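Notebook, kitchen table sets — Saturday, morning

Started at 10. The coffee was already finished when I came, so I made a new pot and wrote the plan while it was running.

Today I only wanted to settle the small kitchen set, the one we call Palora in the list. Last time we used the Mulligan list and it had too many things on it. People spent more time to look for the items than to arrange them. For Palora I keep mugs, plates, the mug tree, the corn and the woven tray. The cutlery stays in the drawer until I decide where it belongs.

Notes about the items:

The mug tree is good. It has a flat square base and short pegs. A mug should hang by the handle, and please check that it hangs freely before you let it go. With the short pegs it is easy to believe that the handle is on when it is only touching.

The corn goes in the round tray, two cobs, and they do not need to be parallel. I had written "side by side" in the old instruction and one colleague was correcting them each time with a lot of patience. I removed this sentence.

The pink mug is the one that stays on the table. I like it for this because the inside is dark and the outside is pale, so you find the opening fast, also when you are tired.
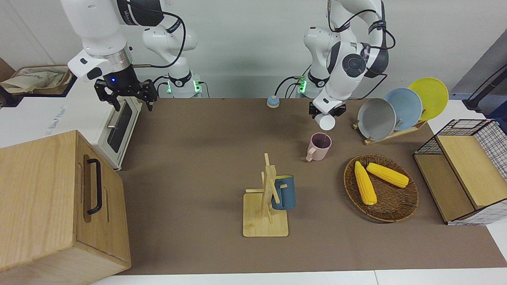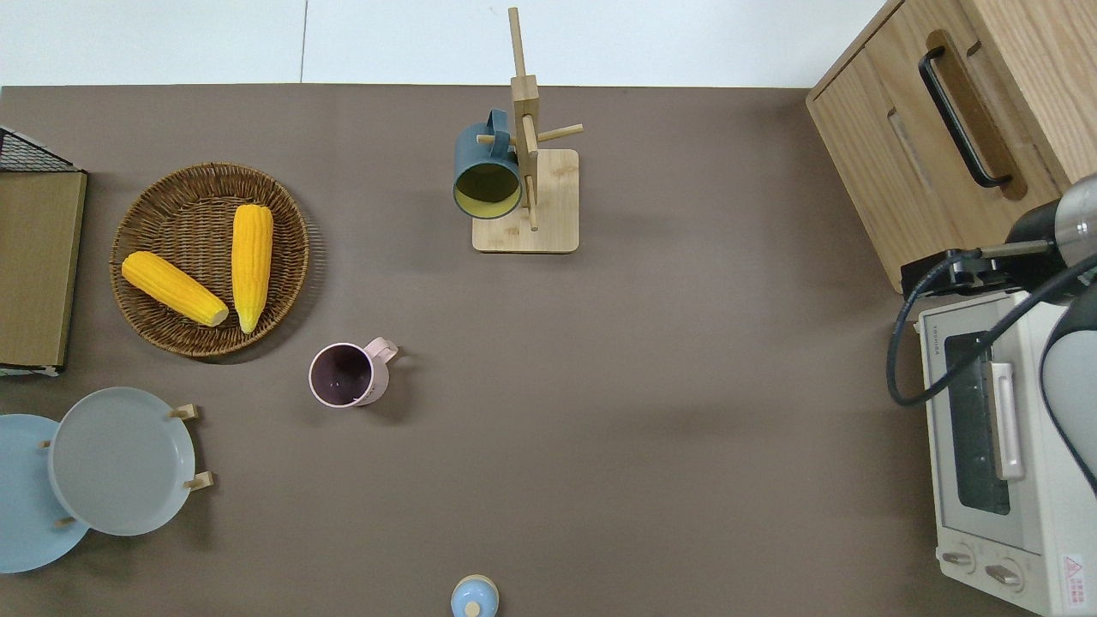 The spacing I am still not sure about. If the tray is too close to the tree, your hand goes over the corn each time you want a mug. I measured 30 cm between the middle of the tray and the middle of the tree and wrote this as the starting value. Maybe it is too much for the narrow table — to be checked with someone who has shorter arms than me.

The plates: I would like to change the order in the list to go by color, and not by size. The sizes are too similar and I made the mistake myself two times this week. The list from Rurkia, where we ordered the plates, uses item numbers, and these numbers are printed only on the carton. So I threw away the idea to use them.

I wrote to Plisetard to ask if they still sell the same mug tree alone, without mugs. We should have one more in the cupboard. No answer yet.

Lunch, then I typed the list again. It has now 13 lines, before it was much longer. About half of the lines I could make shorter also.

To do:
— print the new list and take the Mulligan one off the door
— wash the mugs by hand, no machine
— find a box with a lid for the corn and write the name on it
— ask who has the second measuring tape

Stopped a little after 2. The list is in the blue folder, please write your remarks with pencil directly on it.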